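Storage of Dry Food in Shared Student Kitchens
Project report, Course in Household and Consumer Studies
Allstead College
September 26, 2023

1. Introduction

In our course every group had to choose a problem from daily life and study it during one term. Our group chose the storage of dry food in shared kitchens. By dry food we mean rice, flour, oats, pasta, beans, sugar and similar things which do not need a refrigerator. We chose this subject after a discussion about the kitchen in the Girach residence, where two of us live. Many students there throw away flour and rice every term, and we wanted to know why.

The question of the report is this: which way of storing dry food leads to less waste in a kitchen that is used by many persons?

2. Background

Dry food can be kept for a long time if it stays dry, cool and closed. The main problems are moisture, insects and strong smells from other food. Flour takes up moisture from the air and becomes lumpy. Whole grain flour also contains more fat than white flour, and therefore it gets a bitter taste earlier. White rice keeps longer than brown rice for the same reason.

In a family home one person usually knows what is in the cupboard. In a shared kitchen this knowledge is missing. A student opens a new bag of pasta and does not know that there are already open bags on the shelf. From our textbook we learned that this is called double buying, and we expected to find much of it.

3. Method

We studied 2 kitchens in the Girach residence. They are on different floors but have the same cupboards, the same stove and the same kind of window. In total 23 students use them. In the first kitchen, which we call kitchen A, everything stayed as before and the students kept their food in the bags from the shop. In kitchen B we introduced closed plastic containers with lids. Each container got a paper label with the content and the date of opening.

The study began in June. The students in both kitchens were asked to put all dry food they wanted to throw away into a separate bucket. We weighed the buckets every week with a kitchen scale and wrote the weight in grams in a table. Food which was left on plates was not included.

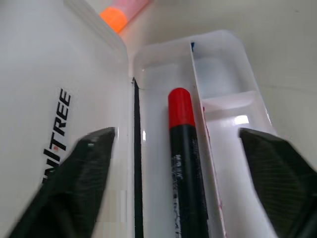 We also gave a short list of questions to all students at the end. The questions were about how often they bought food, if they had found insects, and if they found it easy to keep order. The answers were anonymous.

4. Results

In kitchen A the students threw away 2503 grams of dry food in the whole period. In kitchen B it was 1132 grams. The difference was bigger than we had expected.

In kitchen A most of the waste was flour and oats. Several bags had been open for so long that the owner did not remember them. In one week we found small moths in a bag of oats, and the food beside it had to be thrown away too. This week alone made the result of kitchen A much worse.

In kitchen B we found no moths. The waste there was mostly rice and beans that belonged to students who had moved out. The containers did not help against this, but the date on the label made it easier to decide what to do with the food.

The answers to the questions showed that most students in kitchen B liked the containers. Some of them complained that a container takes more space than a half empty bag, which can be folded. One student wrote that the lids were hard to open with wet hands. Another wished for smaller containers for spices and tea.

5. Discussion

Our study has weak points. The period was short and the number of students small. The students in kitchen B knew that we wanted to test the containers, and maybe they were more careful for this reason. We also did not measure how much food was bought in each kitchen. If the students in kitchen A simply cook more, they will also throw away more.

The labels were perhaps as important as the containers. We can not separate the two effects, because we introduced them at the same time. It would have been better to have a third kitchen with labels only.

There is also the question of money. The students pay for containers once, but they must be washed and dried well before they are filled again. If there is water left inside, the food can get mold faster than in a paper bag. We wrote this on a sheet and hung it beside the sink.

6. Suggestions

We suggest that each kitchen in the residence gets one shelf for closed containers and a roll of tape for labels. Old food should be used before a new bag is filled in. At the end of each term the students who move out should place their dry food on a common shelf, where others can take it.

A future group could repeat the study in winter, when the heating is on and the air in the kitchens is drier.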